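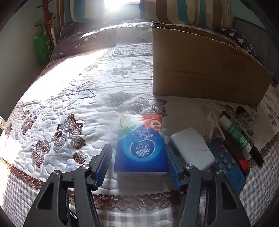 Sample view from the bedroom split: fingers open on either side of a tissue box, small items to the right.

Unuvia Bedtop – data card and loader notes

Summary

Unuvia Bedtop is a set of 3,428 short pick and place episodes recorded with a hand-held two-finger gripper in ordinary homes. It was put together to train and test the grasp perception module in Istinex, our control stack for low-cost arms. Each episode is one attempt at moving a single household item on a soft surface. Of the total, 346 episodes are held out for testing and should not be used for tuning.

Maintainers: Oskari Valtonen (loader, pose tracking), Leszek Szczepańska (labels, splits).

Contents of an episode

video – wide-angle colour video from the gripper camera, 30 frames per second
pose – gripper position and orientation, one row per video frame
width – gap between the finger pads in metres, one row per video frame
task – one line of text, e.g. "pick up the tissue box"
outcome – success, slip, miss or abandoned

Pose is given relative to the first frame of the episode. There is no shared world origin between episodes, even when they come from the same room. Code that joins episodes into one map will produce rubbish without any warning.

Camera model

The lens is very wide and straight edges bend strongly towards the sides of the picture. The left edge of the bedspread in the sample shows the effect. The loader returns raw frames by default. Set rectify to true for a pinhole view, at the cost of losing the outer part of each frame. Istinex works on raw frames and we have had better results that way, particularly for items that start well off to one side.

Finger width

Width is estimated from the blue pads, which are found in each frame by colour and then refined by edge fitting. This goes wrong when the target is also blue. In the sample both the tissue box and the remote control are blue, and the box lies directly between the pads. Version 2 of the tracker limits the search to a band where the pads can physically be, and rejects jumps that the finger linkage could not make. Rows that fail either check are filled by linear interpolation and marked width_ok = 0. Mask them out if you train on width directly.

Splits

train – everything not listed in test.txt
test – 346 episodes, chosen by room, so no test room appears in train

Earlier copies were split by episode and leaked rooms across the boundary. Results from those copies should not be compared with current ones.

Known problems

Window glare. Several bedroom episodes face a bright window and the upper middle of the picture is washed out. Exposure was left on automatic. Tracking usually holds, but pose drift is worse.

Patterned bedding. Printed leaves and quilting give the tracker plenty of features, but cloth moves when pressed. Expect small false motions at the moment of contact.

Task text names one target only. Other items in view are not labelled.

Loading

pip install unuvia-bedtop
from unuvia import Bedtop
ds = Bedtop(root="data", split="train", rectify=False)

The first call builds an index and is slow. Later calls read it from disk. Delete index.bin after changing any episode by hand.

Changes

May – width tracker version 2, splits redone by room, outcome field added. The old success flag is still read but will be dropped in the next release.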